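The Old Dell Can Stay Open

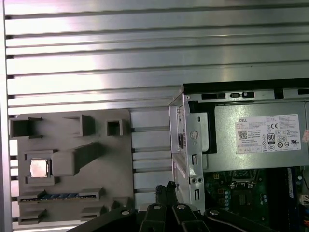

So when is an old desktop worth opening up? When it still starts and you're curious, I'd say, and that's plenty for me. I kept mine going for seven extra years with a screwdriver and 43 dollars in parts – my best bargain ever! Aslı Akbulut thinks I should've bought a laptop back in March (she may be right about the noise), but I like a case I can get my hands into, and I'd happily do it again.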